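Gadida wrist set - README

Contents: 3613 episodes from the Trelia cell, wrist camera and joint log for each. Maintainer: Rosaura Llanos.

Read this before training on the March part of the set. The close command failed without an error code in 76 episodes. The log says the fingers were told to close and reports success, but the position readback stays at the open value. We found it when the Uden replay tool flagged arms that lifted with nothing in the grip.

Cause: a connector at the wrist worked loose when the joint passed a certain angle. The controller firmware took a missing reply as "done". Kavanagh, who runs the cell, refitted the connector and added a 2000 ms timeout. After that a missing reply stops the arm and raises a fault.

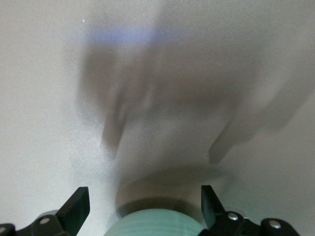
Labels for the failed episodes were redone by hand. The success field in the old files came straight from the controller and should not be used. Reviewers went by the finger gap instead. With the pale green object between the two black fingers and neither one touching it, a frame is marked "no contact", whatever the log says. Shadows are not used as evidence of contact - the dark oval over the green object and the big soft gray shape on the surface say nothing about grip force.

Known problems still open:

The readback in version 2 lags the camera, so do not line them up by row number. Use the time column.

Failed episodes are kept in the set with fault = 1. Filter them out if you need clean grasps.

Safety: if you run the old firmware on your own arm, keep hands out of the cell until power is off. A "done" message from it does not mean the fingers have stopped.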